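Pulemance recording portal: support log
Ticket 2000-53
Opened by: Kazimiera Czerwiński, moth recorder, Hillmont group
Category: Upload / records missing
Priority: Normal
Status: Open, waiting on reporter

Feb 26, 2010
Reported problem

I sent in my winter moth sheet last night using the spreadsheet upload. The portal said "Upload complete" and gave me a count of 53 rows, which matches my sheet. When I look under My Records only six show. The map has the same six. I have logged out and in again and tried a second browser. No change.

The sheet covers the two trap sites at Hillmont, the garden one and the one by the old railway cutting. All six that show are from the garden.

Reply from support

Thank you for the report. The upload did arrive and the file on our side has all 53 rows. The remaining 47 are in the holding table, so nothing has been lost. Please don't upload the sheet again for now, as that will make duplicates which have to be taken out by hand.

Could you tell us:
- which version of the template you used (bottom of the first tab)
- whether the grid references were typed in or pasted from somewhere else
- whether you get the same list if you set the site filter to All

Reply from reporter

Template is version 2. Grid references for the garden were typed. The cutting ones were pasted from the old Getus database, where I keep everything from before I joined the portal. Site filter is already on All.

I should add that some of the missing rows are from the garden as well, so it can't only be the pasted references. The garden ones that did go through are all December Moth and Mottled Umber. The missing ones are mostly Pale Brindled Beauty and Spring Usher.
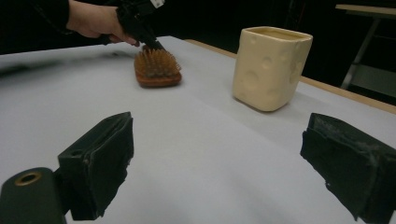

Reply from support

That helps. There are two separate faults.

1. The references pasted from Getus have a space at the end. It can't be seen in the cell but the portal counts it as a character and rejects the reference. All the rows for the cutting have it.

2. The garden rows in the holding table have dates in January and February. The check on flight times is using the summer table for those months, so early species are being held as out of season. This one is our mistake. It was changed last July when the butterfly transect forms were added and it has not shown up until now because few people send winter sheets.

We have passed the second fault to Venter, who look after the checking rules for us. Two other recorders have since reported the same thing with Spring Usher.

Workaround for the first fault: in your sheet, select the grid reference column, use Find and Replace, put a single space in the Find box and leave Replace empty. Save under a new name. Our references are stored without spaces, so it is safe to remove all of them.

Reply from reporter

Done, and saved as a new file. Do I upload the whole thing or only the cutting rows? Also the determiner column has lost the last two letters of my surname on the six that went through. It reads "Czerwi" and then a box.

Reply from support

Only the cutting rows please. We will clear the old copies of those from the holding table first, so wait until this ticket says "Cleared". The garden rows can stay where they are and will go through once the flight time table is put right.

The surname is a character setting in the upload. Please save the file as Unicode text before sending and let us know how the name comes out. We will correct the six by hand.

Status changed: Open to Waiting on reporter
Holding table, site "Hillmont cutting": Cleared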